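**Section 7. Good practice at the hand-tracking table**

Applies to all tables running the Jollex recording setup at the Kinthorpe site. Read it together with Section 4 (calibration) before your first session. Section 8 covers file upload.

### 7.1 Before you sit down

1. Wipe the tabletop with a dry cloth. Do not use spray cleaner near the arm unit.
2. Check the task card and take out only the objects it lists. Everything else stays at the edge of the table, outside the working area.
3. Set the chair so that your elbow clears the table edge with your arm bent.
4. Take off rings and loose bracelets. Roll down your sleeve so no cloth bunches under the arm unit.

**Note:** Objects kept at the edge may stay there between tasks. Do not move them once a session is open. If one falls, stop and start a new take.

### 7.2 Putting on the glove and marker

1. Pull the glove on until the fingertips seat fully. On gloves with cut fingers, the bare fingertip must come out past the hem.
2. Fit the marker cube to the back of the hand. It must not rock when you make a fist.
3. Close the wrist strap. You should be able to slide one finger under it.
4. Plug in the arm unit and run the cable back toward your elbow, then off the side of the table.
5. Turn your hand over slowly, palm up and palm down. The status line in Wada should stay green through the whole turn.

**Caution:** Never tighten the strap to stop a marker from slipping. Refit the marker. If your fingers tingle or feel cold, take the strap off at once and report it to the shift lead.

**Caution:** Do not clean or touch the printed faces of the cube with a bare hand. Skin oil leaves a shine that the software reads as a lost marker.

### 7.3 Rules for handling objects

1. Start each take with the hand at rest, away from the tray.
2. Pick up one object at a time unless the card says otherwise.
3. Hold flat objects by the edges, thumb on one side and fingers on the other. Keep the palm off the object.
4. Move at your normal speed. Slow, careful motion is no use for training the Sudetti arm and will be rejected at review.
5. Set the object down before you let go. Do not drop or slide it unless the card calls for it.
6. Return the hand to rest and wait for the tone.

A take may last up to 20 seconds. After 16 takes, leave the table for at least 7 minutes. The timer in Wada locks the next task until the break is over, and the lock may not be bypassed.

### 7.4 Keeping the marker in view

The marker is tracked only while the camera can see at least one full face of it. Most lost takes come from the wrist rolling inward as the hand nears the tray. Come in from the side and keep the back of the hand turned up.

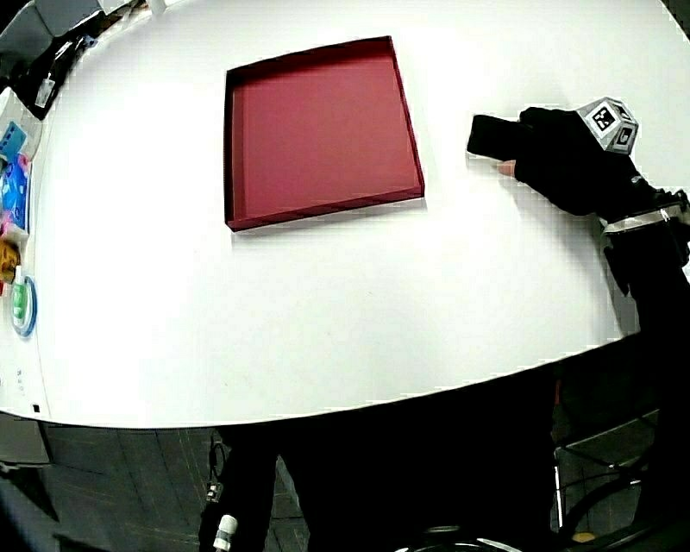
A reader of the last edition asked whether a take has to be thrown out every time the marker drops. It does not. Short gaps are filled in by the software. Use this rule:

- Gap under 430 milliseconds: keep the take.
- Gap of 430 milliseconds or more: mark the take "redo" and repeat it.
- Two or more gaps of any length in one take: redo, and check the fit of the cube as in 7.2.

**Note:** Do not lean in to help the camera. Your head will block its view of the table.

### 7.5 Ending a session

1. Close the session in Wada before you unplug anything.
2. Unplug the arm unit, open the strap, then remove the glove. Pull from the cuff, never from the cube.
3. Hang the glove to air. Gloves are not shared during a shift.
4. Enter any redo takes in the table log with the task number.

Rev. C, 01/09/2019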